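Lists > Konthorpe Electric Drivers > Charging at home and work
July, posted by Chelsea Cheetham
Last updated: 4:15 pm

Subject: Re: Shared charger on Oakley Street, who pays for what?

Hello everyone, and thank you for being so patient with me. I meant to answer this before lunch and then the phone started. I've left the original message in below so you don't have to go digging for it.

> Hi all, we're four households on Oakley Street with one parking lot
> between us and two electric cars so far. A third is on order from
> Drillel, on a lease. We'd like to put in one shared charger. The
> electrician says the Zalevus wall unit would be $900 for the box
> and $2000 for the trenching and the cable out to the lot.
> One neighbor doesn't drive at all and says she shouldn't have to
> pay for any of it. Another wants to split everything evenly.
> Has anybody done this and stayed friends? 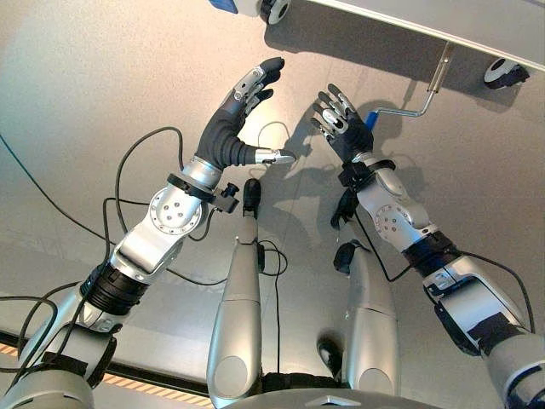

Chelsea Cheetham
List moderator, Konthorpe Electric Drivers

Well, we did do this at our place, and yes, we're still friends (we had a cookout together last month, and the charger hardly came up!). I'll tell you how we went about it, and you can take whatever is useful.

The first thing I'd do is pull those two costs apart. The trench and the cable stay with the property, whoever happens to be living there, and a buyer down the road may well care about them even if your neighbor doesn't. The box on the wall is more like an appliance. We split the digging among all the households and let the drivers buy the box. Our own non-driver thought about it for a while and came around, but she did want it in writing that she could hook up later without paying a joining fee. I thought that was a very reasonable thing to ask for, and I'd offer it before your neighbor has to bring it up.

Then there's the electricity, and please, please don't try to do it by guesswork. We started out with a notebook on a string, and it was a mess by the second month — people forgot, or wrote down the time and not the reading. Ask your electrician to price a separate meter on the charger circuit. Ours was $300 extra, and I'd pay it again tomorrow. If you want each car billed separately, you'll also need some way for the charger to tell one driver from another, so ask about that before you sign for the Zalevus.

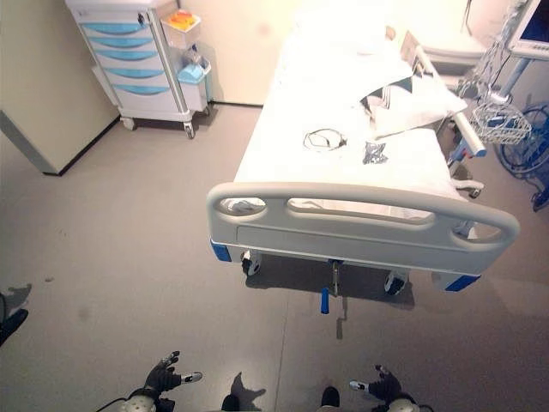
Foot end of the bed, blue bumpers at the lower corners

On the question of taking turns, we plug in after 6 in the evening and whoever has the longest drive the next day goes first. That has been plenty for three cars. Do tell the person with the Drillel lease to read the part about charging equipment, and to ask them in writing if anything is unclear.

One more thing and then I'll let you go. Have the electrician lay a conduit bigger than you need while the trench is open. We didn't, and now we're talking about a second charger and I can't look at that nice new strip of asphalt without sighing.

I still have the one-page agreement we all signed. It's plain as can be — no lawyer went near it — so have somebody look it over if there's real money at stake. Write to me off-list and I'll send it along, and do let us know what your neighbor says.

Warmly,
Chelsea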